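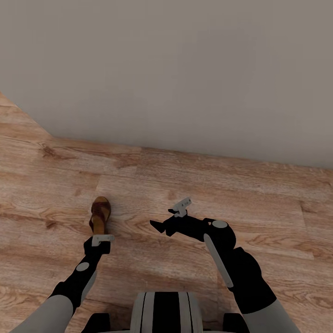 Flistville Automation Help
Grippers and End Effectors

Wide parallel fingers or narrow tapered fingers for footwear on a hard floor?

Submitted by Ye-ji Yang

Our department is evaluating two finger sets for a two-armed robot, with all trials conducted in simulation before any hardware is ordered. The task is to lift one sandal from a wood floor and set it down elsewhere. The fingers under consideration are the Era set, a parallel pair with a flat plate, and the Hyun set, a narrower pair that tapers toward the tip. The controller and the arm are the same in every trial.

We have completed 74 trials with each set. The Era fingers close reliably on the middle of the footbed but have difficulty at the heel. The plate arrives at floor level, meets the end of the sole, and the sandal slides forward until the trial times out. The Hyun fingers get under the edge more often but allow the sandal to rotate once it leaves the floor.

I would appreciate guidance on the following points.

Is the sliding a property of the finger shape, or should we first suspect the friction values assigned to the floor?

Is a wrist camera sufficient for choosing the grasp point, or should the head camera remain part of the comparison?

The report is due in March. A recommendation supported by simulation alone is acceptable to our reviewers, provided that its limits are stated.

Answer 1
Submitted by Jong-dae Ji
Marked as accepted by the person who asked

Please examine the friction values before drawing any conclusion about the fingers. Many floor models are supplied with a single coefficient that was chosen for wheeled bases and was never adjusted for small objects. Repeat a portion of the Era trials with the coefficient raised and again with it lowered. Should the heel failures disappear within a reasonable range, the finger shape is a secondary matter and the report should say so.

The approach direction deserves the same attention. A plate that travels along the length of the sole will push the sandal, whatever its shape. A grasp across the width, with one finger on each side of the footbed, places the two contact forces in opposition. I would run both finger sets with the crosswise approach and keep the heel approach as a separate condition. Combining the two in one success rate would conceal the result you are looking for.

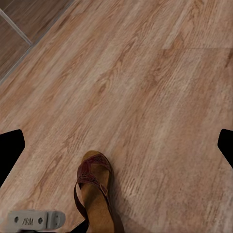

With regard to the cameras, the wrist view is well suited to the final part of a crosswise approach. It shows the distance from each finger to the side of the shoe, and a centering error can be corrected before the fingers close. It is less useful for selecting the grasp point in the first place. At close range the heel may fall outside the view, and a planner working from the wrist image alone may misjudge the length of the object. Our group retains the head camera for the initial pose and transfers to the wrist camera for the last portion of the descent.

Straps require a separate note. If the collision model of the sandal is one convex shape, the openings beneath the straps are filled in and the fingers will meet a surface that does not exist on the visual model. Decompose the mesh into smaller parts and confirm the result with the contact display turned on.

Answer 2
Submitted by Man-sik Yeom

We used the Hyun fingers with slippers and were satisfied with them. Rotation was corrected by increasing the closing force. I do not have the settings available.

Answer 3
Submitted by Nam-gil Hwang

I concur with the accepted answer on friction and wish to add a point concerning the time step. At our site, sliding of this kind was reduced when the solver was set to 4 substeps in place of one. The change lengthened each trial, and we therefore limited it to the contact phase.

Increasing the closing force, as proposed in Answer 2, should be approached with caution. A rigid footbed in simulation will tolerate any force the controller requests. An actual sandal will bend. If Trusness is managing your trial logs, record the commanded force beside each outcome, so that a reader can see which lifts depended on it.

Comment on Answer 3
Submitted by Ye-ji Yang

Thank you. The floor coefficient was indeed the supplied default. We will repeat both sets with the crosswise approach and report the heel condition in its own table.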